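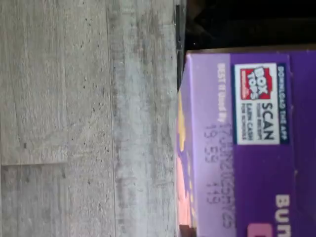

2026-05-09 | Von der Redaktion Nornlow
Lesezeit: 6 Minuten
Drucken | Per E-Mail senden

Was Kunden hören, bevor jemand mit ihnen spricht
Sprechzettel zum Vortrag beim Händlerfrühstück in Erner

(Erst loslegen, wenn der Kaffee verteilt ist. Letztes Mal hab ich gegen die Maschine angeredet.)

Guten Morgen zusammen! Schön, dass ihr so früh da seid. Ich rede heute übers Telefon, genauer gesagt über Warteschleifen, Ansagen und das, was auf euren Anrufbeantwortern so los ist. Ja, ich weiß, klingt nach 1998. Aber ich hab im Februar für Brerkex eine Auswertung gemacht, und seitdem lässt mich das Thema nicht mehr los.

Kurz zu Brerkex, für alle, die sie nicht kennen: Großhandel für Werkstattbedarf, 35 Leute, sehr ordentlicher Laden. Die hatten in einem Monat 1.458 Anrufe auf der Hauptnummer. Und die Begrüßung hatte ein ehemaliger Azubi eingesprochen, irgendwann abends, man hört im Hintergrund einen Staubsauger. (Hier Ansage vorspielen, Lautstärke vorher testen!)

(Lachen abwarten.)

So, und jetzt mal Hand hoch: Wer hat in den letzten Monaten die eigene Nummer angerufen? Von außen, mit dem Handy, wie ein Kunde? … Eben. Ich bei mir auch nicht, bis ich damit angefangen habe. Bei mir kam eine Urlaubsansage vom vorletzten Sommer. Peinlich!

Was haben wir bei Brerkex also gemacht? Zuerst die Begrüßung gekürzt. Die alte dauerte ewig, mit Firmengeschichte und Hinweis auf die Homepage und dann noch Öffnungszeiten, die nicht mehr stimmten. Die neue dauert sieben Sekunden: Name, freundliches Hallo, wir sind gleich dran. Fertig.

Dann das Menü. Sechs Auswahlpunkte waren das, und die Buchhaltung stand an erster Stelle (fragt mich nicht). Jetzt sind es zwei: Bestellung oder alles andere. Die Kollegen im Innendienst hatten ein bisschen Angst, dass sie damit überrannt werden. Hat sich nach der ersten Woche gelegt, die meisten wollten sowieso bestellen.

(Folie mit den beiden Menüs, altes links, neues rechts. Nicht vorlesen, stehen lassen.)

Musik. Da gehen die Meinungen auseinander, und ich will mich da gar nicht als Experte aufspielen. Mein persönlicher Geschmack: lieber ruhig und unauffällig, und bitte keine Schleife, die alle paar Sekunden neu anfängt. Klärt auch, ob ihr die Musik überhaupt verwenden dürft, das kann sonst richtig Geld kosten. Das Café Coutinho, bei dem ich oft Tische reserviere, hat einfach Geräusche aus dem eigenen Gastraum aufgenommen, Tassen und Gemurmel. Ich find's großartig, man kriegt direkt Hunger.

(Falls die Zeit knapp ist: Rückruf-Teil überspringen, gleich zur Übung.)

Rückrufe. Wenn auf dem Band steht »wir rufen schnellstmöglich zurück«, dann ist das für euch vielleicht morgen und für den Kunden in zehn Minuten. Sagt lieber eine Uhrzeit. »Bis 16 Uhr melden wir uns« – und dann muss es halt auch jemand machen, also vorher intern festlegen, wer.

Jetzt die Übung: Handys raus, eigene Nummer wählen, Lautsprecher an, wer sich traut. Danach fünf Minuten mit dem Nachbarn drüber reden.

(Mikro rumgeben. Die Mustertexte liegen am Ausgang, Fragen gern gleich im Anschluss am Stehtisch.)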